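Refurbishing Old Desktop Computers for a School Library
Student project report, Hardware Maintenance course
Author: Poppy Sugden

1. Introduction

The library of our school has several desktop computers which are too slow for daily work. The aim of my project, which I named Comora, was to learn how one of such computers can be opened, checked and made useful again with a small budget.

2. Opening the case and checking the parts 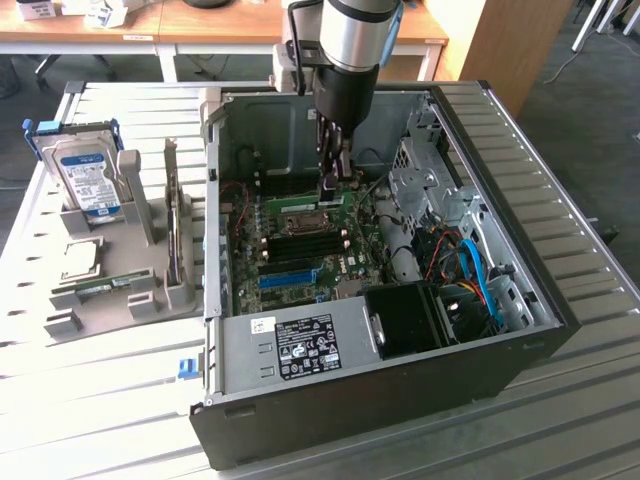
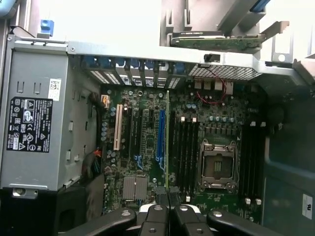 My own subject in this report is the memory and the order of work, because these two questions took me the most time. Before starting I wrote a list of all parts that must be checked, and I followed it from the power supply to the motherboard. The case is laid on its side with the panel removed, so that the green motherboard can be reached from the top. On the power supply there is a black label with the certification symbols, and the small print on such labels should be read before any replacement is ordered. I also recommend to keep the screws of each part in a separate cup, which I did not do on the first computer and regretted.

3. Costs

The budget given to me was 600, in our local currency. I bought used memory and a used hard disk from a shop called Morais, and the cleaning materials from Besach. The total was 615, so I paid the difference of 15 by myself.

4. Results

The first start of the computer after the work needed 3 attempts, as one memory module was not pushed in completely. After this was corrected, the start took 47 seconds. I consider this acceptable for searching the library catalog and writing homework.

In August I would like to repeat the work on a second computer and to compare both start times.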